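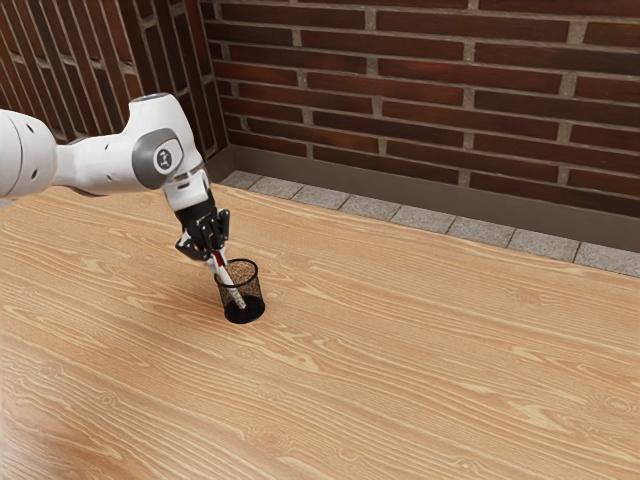 Okay, a few of you asked what I've been doing with my evenings since April, and the short version is that I've been teaching a simulated arm to put a pen in a cup. The long version is this thread, so get comfortable, maybe make some tea!

The project is called Brodar and it's tiny. I drive the arm by hand inside the simulator, the simulator writes down every joint angle and every opening and closing of the gripper, and later a policy tries to learn from what I did. One run from start to finish is an episode. Most of mine are dull, and I have grown very fond of them.

I started with a pen because I thought it would be easy (you may laugh). A block you can grab nearly any old way and drop. A pen has to be held somewhere sensible, and then tipped so the far end finds the opening, and if your grip is too low the fingers get to the rim before the pen has gone anywhere.

So I grip high, up near the end, and let it go in at a slant. I fought the slant for days! I wanted every pen perfectly upright like a candle on a cake. Then Sabina Thambiah watched me do a few over a call and asked, very kindly, whether I hold my own pens upright when I put them away. I do not.

My first batch was 16 episodes and I kept 12. The ones I tossed were all me hesitating over the cup, wiggling back and forth while I made up my mind. If I leave those in, the policy learns to dither, and it comes by it fairly, poor thing, it got it from me.

Failed tries are a different matter and I keep them in their own folder, labeled. A miss followed by a calm second attempt is lovely material. I'd take one of those over a perfect run most days.

Things I change between episodes: where the cup sits, where the pen starts and which way it points. Things I leave alone for now: the brick walls, the wood table, the light. Sabina thinks I should be shuffling the table textures already and she's probably right, but I'd like to see it learn one table first.

Also, please write your notes right after each episode. I saved mine up until Wednesday and then sat there squinting at number 13, trying to remember why I'd typed "good but weird" next to it. I watched it over 2 times and I still couldn't tell you what was weird. It stayed in.

Next up is a second pen in the same cup, which I'm a little scared of, with the first one leaning there in the way. If anybody has done insertion into a cup that's already partly full, come tell me how you spaced out your starting positions, I'd love to compare!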